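Rudura Wants 200 People to Clear a Table That Isn't There

September 15, 2018

If you have a free evening and a decent internet connection, a small robotics firm would like you to clear its table. The table does not exist, so no coat is required.

Rudura opened sign-ups this week for what it calls the Mosel sessions, in which members of the public steer a simulated robot arm by remote control and show it how to do household jobs. The firm is looking for 200 drivers and hopes to have 3,000 complete demonstrations by December. It has 189 so far, nearly all made by its own staff, who are said to be sick of it.

Drivers work from home with a hand controller the company mails out. Move your wrist and the arm moves its wrist. Squeeze the trigger and the gripper closes, sometimes on the thing you meant. Each attempt is recorded from start to finish, and the recordings are then used to train a program that is supposed to do the same job by itself.

"People think we need experts," said Žofie Říha, who runs the sessions. "Experts are too tidy. I want the person who goes for the bowl, misses, says a word and goes for the bowl again. The robot has to learn what a second try looks like."

The word is not recorded. There is no microphone in the kit, a decision Říha described as "early and correct."

New drivers get a half-hour of practice on a single block before they are let loose on the dining room, the hardest of the rooms now open. The arm reaches over the table from one side, and drivers have to work around a good deal of clutter to get at anything. 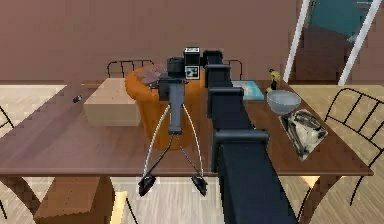
The chairs are a particular sore point. Stisen, the outside shop that built the rooms, set them close to the table, and Rudura asked for them to stay put. Practice drivers have asked for them to be moved. So far Rudura is winning.

Pay is by the finished attempt, not by the hour, and a dropped item does not cancel it so long as the driver goes back and picks the thing up. Giving up does cancel it. So does sweeping everything onto the floor in one go, a method tried by more than one person on the first night and ruled out in writing by the next morning.

Not everyone in the business is sold on the idea. Machala, a rival that teaches its machines by having a worker take hold of a real arm and walk it through the job, said in a statement that it "prefers tables." It has 2,000 demonstrations on real ones and says it has replaced a lot of dishes.

Sign-ups stay open until all the places are filled. Drivers must be 18 or older and return the controller at the end — with the cable, Říha added, because the last group kept the cables.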